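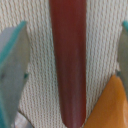
Sodel: A Study of a Wooden Roller Coaster
Student project report by Odair Guimarães
Monday, November 4, 2024

Introduction

Sodel is a wooden roller coaster at Norklow, an amusement park on the edge of the town of Fombridge. It was designed and built by Seixas, a small ride company that mostly made family coasters before this one. The track is 919 meters long and the lift hill is banked slightly to the left at the top, where the train turns toward the lake. The aim of this project was to find out how the layout uses the height of the lift hill and where the train loses most of its energy.

Layout

The train leaves the station, makes a flat turn to the right and joins a chain lift. After the first drop it climbs a hill over the park railroad, then goes into a long turnaround next to the lake. The second half runs back beside the lift and stays low to the ground. It has 5 small hills, a short tunnel and a final curve into the brakes. There are no inversions.

Two trains are used on busy days. In March, when the park is open only on weekends, one train is kept on the storage track.

Method

I used the layout drawing on the information board near the entrance and timed the ride from the path beside the station. Each run was timed with a stopwatch from the moment the last car left the top of the lift until the front car reached the brakes. The median time was 58 seconds. I did not have access to speed data from the ride, so speeds were calculated from the height of each hill, first without friction and then with a fixed loss per meter of track.

Results

The calculation without friction gave a ride time that was clearly too short. Adding the loss per meter brought it closer, but the train was still too fast in the turnaround. When a larger loss was used for the curved sections only, the calculated time came within 2 seconds of the measured one.

The turnaround appears to cost more energy than any other part of the layout. The small hills in the second half are lower than the ones before it, which matches this.

Sources of error

The heights were read from a printed drawing with a coarse scale. Rider weight was not included. The view of the brakes is partly blocked by the station roof, so the end of each run was judged by the sound of the brakes closing. Runs with a partly filled train were timed together with full ones and should be separated if the work is repeated.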